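Sorting out the play kitchen at the Flullville toy library before the July lending round. Notes as I go.

The old Hindik set went out as one crate of 69 pieces. It came back as several part-crates. From now on it is split by use – prep, plates, food.

Prep: colander and measuring cup stay together, same sage green. The slotted spatula travels with the black pot.

Food: the orange half and the banana go in the small tub. Strawberries get their own bag, as they fit inside almost everything else and vanish.

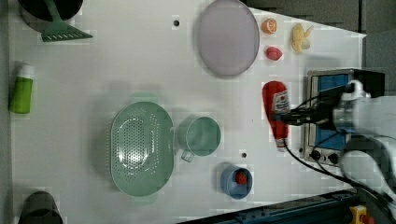
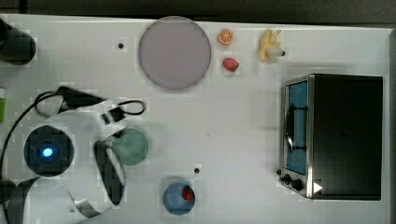 White table, mid-sort. The blue bowl has a strawberry in it in both.

The toaster oven is too bulky for a Drastley crate. It gets its own shelf and its own ticket, number 511.

Ketchup bottle: filed under food. The green bottle too, until someone argues otherwise.

Crate labels are Drakos, the removable sort. They hold for up to 7 loans, then the corners lift.

Next: the tea sets. More lids than pots, according to the list.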